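Materials and Objects in Daily Life
Week 4 handout – Ceramics: clay, glaze, firing, and why cups have handles

Read before the seminar. Bring the glossary sheet from week 2 if you still have it. Spare copies outside the office, not many.

1. Where we got to

Last week: what clay is. Very fine weathered rock, flat particles, water between them. Wet clay slides and holds its new shape (plastic). Take the water out and the particles lock. Take it out by drying and you can put it back – dry clay slakes down in a bucket overnight. Take it out by firing and you can't. That change is most of the subject.

Three words people mixed up in the short test:
Body – the clay mix itself, what the pot is made of.
Slip – clay let down with water until it pours. Used for casting, joining, decorating.
Glaze – a glass, melted on to the surface. A glaze is not a paint and should not be called one in your essays.

2. Three families

Earthenware. Fired low, a bit over 1,000 degrees C in most workshops. Stays porous. Unglazed flowerpot: water comes through, salts come out as white bloom on the outside. Needs a glaze to hold liquid, and if the glaze crazes (fine network of cracks) the body underneath drinks. Chips show a soft, dull, often red or buff edge.

Stoneware. Fired higher. Body goes dense and partly glassy (vitrified). Rings when you tap it. Will hold water without a glaze, more or less, though most table stoneware is glazed for cleaning.

Porcelain. White, fine, high fired, translucent where thin. Hard to throw, warps if you look at it. Bone china is a separate case, we do it in week 6, don't put it in this essay.

Edge cases: plenty. A lot of cheap tableware sits between the first two and is sold as whatever sounds nicer. Test by absorption – weigh dry, soak, wipe, weigh again. Sheet for this is in the lab folder.

3. Making

Throwing. Wheel, one pair of hands, slow to learn. Leaves spiral ridges inside, sometimes smoothed away.

Casting. Pour slip into a plaster mould, plaster pulls the water out, a skin forms on the wall, tip out the rest. Look for a seam line, often sponged off badly near the foot.

Pressing and jiggering. Plastic clay pushed against a mould by a shaped tool. Most factory plates and a great many mugs.

Handles seperately, nearly always. Pulled or cast or extruded, then stuck on with slip when body and handle are at the same dampness (leather hard). If one is wetter than the other it shrinks more, and the join cracks, either on the shelf or later in the kiln. Commonest fault in student work. Also commonest fault in the Nekilard seconds box, see section 5.

Shrinkage: clay shrinks on drying and again on firing. Makers work oversize and learn their own clay. A lid gets made with its pot, dried with it, and usually fired on it.

4. Firing, quickly

Drying first. Free water has to be gone or it turns to steam and the pot bursts.
Then water that is chemically part of the clay, driven off at a few hundred degrees. No going back after that.
Quartz inversion at 573 – go gently, both up and down.
Organic matter burns out. Hurry this and you get bloating later.
Then vitrification, glaze melt, soak, cool.

Cooling matters as much as heating. Dunting = cracking on the way down, sharp-edged, often goes clean through. A crack whose edges have been rounded over by glaze was there before the glaze melted. A sharp one came after. Very useful in the exam of an object, learn it.

Biscuit firing then glaze firing for most studio work. Once-fired ware exists and saves fuel but is fussier to handle.

Colour. Iron gives yellow, tan, brown, black, and grey-green if the kiln is starved of air. Copper gives green, or red in reduction. Cobalt gives blue and very little of it does the job. Commercial stains are more predictable, and you can't read the metal off the colour with any certainty by eye. Please stop writing "copper glaze" on the record sheet when all you have is "green". Write green.

5. The Nekilard box

Nekilard pottery let us have a crate of seconds for handling. Catalogue number on the lid is 2,967, you need to quote it on your sheet. All tableware, all rejected at the works. For each piece you handle:

height and rim diameter
body colour, from a chip or the unglazed foot
glaze colour outside and inside, noted seperately
forming method if you can tell, and say what makes you think so
the fault

Faults you'll meet: crawling (glaze pulled back into beads, bare patches), pinholes, crazing, shivering (glaze flaking off edges), warped rims, handle cracks at the top join. Crazing is the glaze shrinking more than the body. Shivering is the other way about, glaze squeezed too hard. Shivered ware is not for drinking from, sharp flakes.

6. The cup as a problem

A cup has to hold something hot, be picked up, be drunk from, be put down. Each one pulls the design somewhere.

Wall. Thick wall – slower to get hot outside, but takes heat out of the drink at the start, and heavy. Thin wall – light, pleasant at the lip, hot to hold. Warming the cup first gets round some of this.

Rim. Rolled or rounded is comfortable and chips less. Thin sharp rim drinks well and chips at the sink. Wide mouth cools quickly, most of the heat goes off the top (evaporation mainly). Hence lids, hence saucers on top of mugs in cold offices.

Foot. Unglazed ring, or the glaze would stick the pot to the kiln shelf. Glazed foot means it stood on stilts, look for three tiny scars. Concave foot holds a puddle in the dishwasher.

Handle. Gets the hand away from the heat. Costs money, breaks, stacks badly. A long tradition of tea bowls does without, and you hold by rim and foot. A handle also decides which way round the cup faces. Decoration gets planned from it – mug turned handle right, motif towards the drinker if right-handed, away if not.

Inside and outside. Two glazes on one cup is ordinary practice: pour and tip the inside first, then dip or spray the outside. Pale inside shows the drink and shows the dirt, which cafes like and washers-up don't.

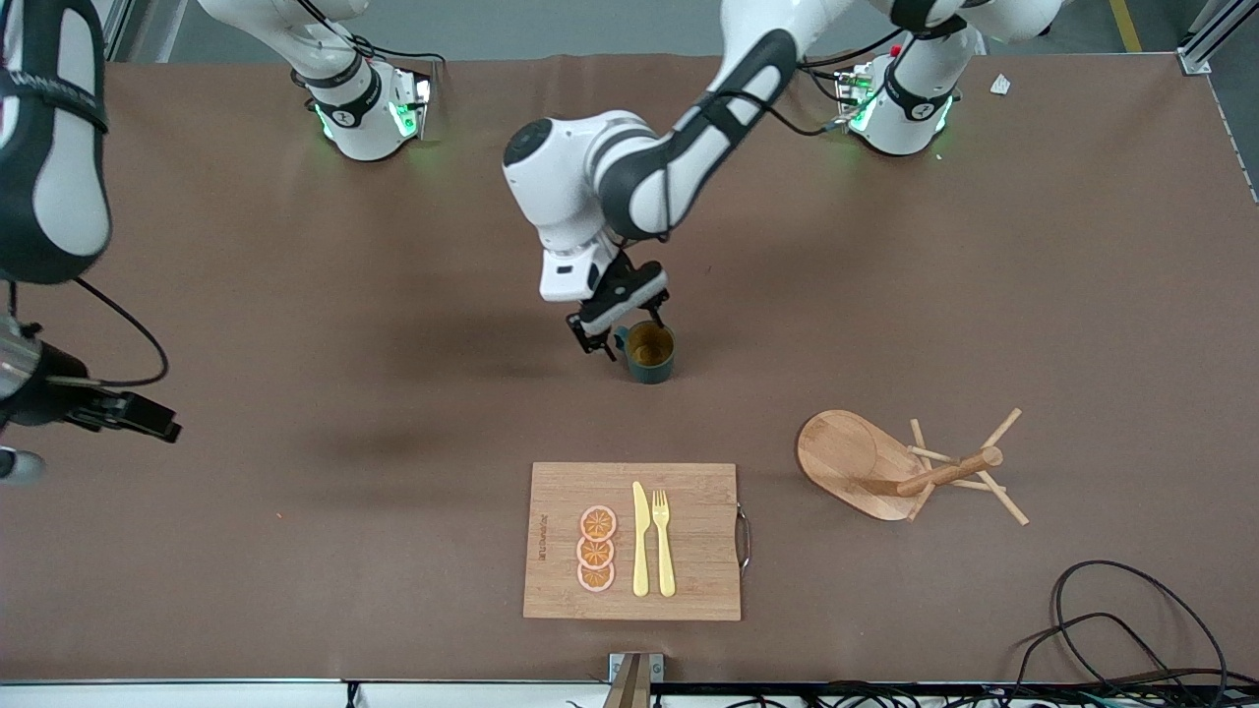

Reply on the course board, copied in as it bears on this: Kamath used a light liner for years and then went over to one dark glaze inside and out, and spoon marks stopped being a complaint. The marks on a matt glaze are usually metal left behind by the cutlery, they come off with a mild abrasive, so the cup isn't really scratched at all. Could the handout say so?

Yes, good point, it now does. Metal marking: grey lines, mostly on matt or rough glazes, the glaze is harder than the spoon and files a bit off it. Distinguish from true scratching, which you can feel with a nail and which won't clean away. On the record sheet it goes under use, not under faults. Doesn't show so much on a dark liner, but it's still there – tilt the piece under the lamp.

7. Wear and what it tells you

Foot ring polished: slid about on tables or shelves.
Brown staining in craze lines: tea, coffee, long use, porous body.
Chips on one side of the rim only: tap side, or which way it hung.
Dulled glaze all over: dishwasher, alkaline detergent over a long time.
Worn gilding on the handle and not the rim: held a lot, drunk from less. Display cup that got dusted, possibly. Argue it, don't assume it.

Museum pieces often have no wear because they were picked for having none. Keep that in mind with the Plostero catalogue, where everything looks fresh out of the kiln. The kitchen ware from the same works does not survive in anything like that state and hardly gets a page.

8. Case: Sandano

Sandano, small pottery district, clay pits, wood then coal then gas. Output went from big storage jars to small table pieces as the railway came and the trade in bulk oil went into tins. Kilns shrank too. One late kiln was packed with 2,000 pieces at a go and took 24 hours to reach top heat, cooling a good deal longer. Work out for yourselves what that means for fuel per cup, and for what happens if the glaze batch is wrong. We'll do the sums together.

Things to look at in the reading:
why the handle makers were paid by the dozen and the throwers by the board
what was done with wasters (path hardcore, mostly, also drainage)
the change from lead glazes, how slowly it went and who paid for it

Skip the middle chapter on the chapel dispute unless you enjoy that sort of thing.

9. For the seminar

Bring one cup from home. Any cup. Not a precious one. Wash it.
Fill in a record sheet for it beforehand, same headings as the Nekilard box.
Be ready to say which family, how formed, and what evidence. "It feels like stoneware" will get sent back.
Half a page on one compromise in its design. Handle or rim or wall, choose one and stick to it.

Essay titles go up in September with the rest. Word limit as in the course guide. Absorption test write-ups to the tray by four o'clock, Sunday upload also accepted.

Corrections to last week's sheet: "bisque" and "biscuit" are the same thing, use either. Kaolin melts far higher than the figure I gave, cross mine out. Page refs for the glaze chapter are to the old edition, add two for teh new one.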